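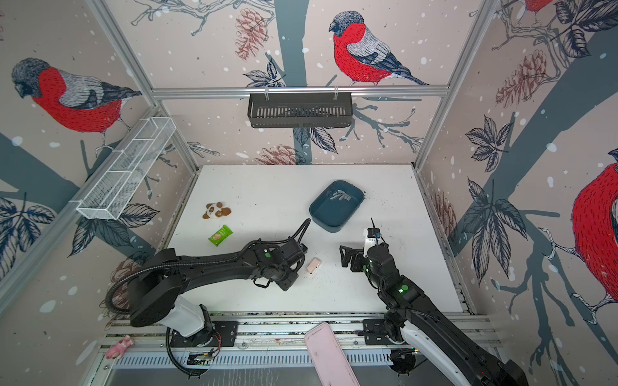 Le plateau, le bac bleu-vert foncé et le papier peint aux bouvreuils.

Évaluation du bac de tri Tipoki, format bureau
Rédaction : Fenna Cuypers, service des équipements, Brellbridge

Le bac Tipoki est proposé par Trundorberg comme accessoire de rangement pour plans de travail partagés. Le service l'a utilisé pendant 28 jours sur une table à plateau blanc, où se déposent de menus objets que les usagers ne réclament pas toujours : jouets, emballages, petites pièces de couleur métallique.

Présentation
Il s'agit d'un bac rectangulaire aux angles arrondis, à bords relevés. La teinte foncée convient bien aux pièces gris argenté, qui s'y distinguent sans effort. Sur le plateau blanc, le bac se repère également de loin. Deux exemplaires ont été commandés ; le second est resté en réserve.

Usage courant
Les bords retiennent correctement les petites pièces, y compris lorsque le bac est déplacé d'une main. Celles-ci ont toutefois tendance à se regrouper contre un côté, et l'absence de compartiments oblige à trier une seconde fois. Un jouet de la taille du petit panda y trouve place ; un sachet de goûter vide occupe en revanche trop de surface et gagne à être jeté immédiatement.

Entretien
Les angles arrondis facilitent l'essuyage. Le bac ne dispense évidemment pas de nettoyer la table : les miettes sombres ressortent nettement sur le blanc, surtout vers l'avant et à droite. Le service a employé le chiffon Prosex, légèrement humide, en partant du fond. Il convient de ne pas mouiller le papier peint des parois, dont le fond rosé marque facilement.

Appréciation
Tenue des petites pièces : bonne.
Facilité de nettoyage : très bonne.
Organisation intérieure : insuffisante.
Note générale : 4 sur 5.

Le service recommande l'acquisition du modèle pour les tables de même type. Une version à séparations amovibles est annoncée par Trundorberg pour le mois de mai et fera l'objet d'un avis distinct.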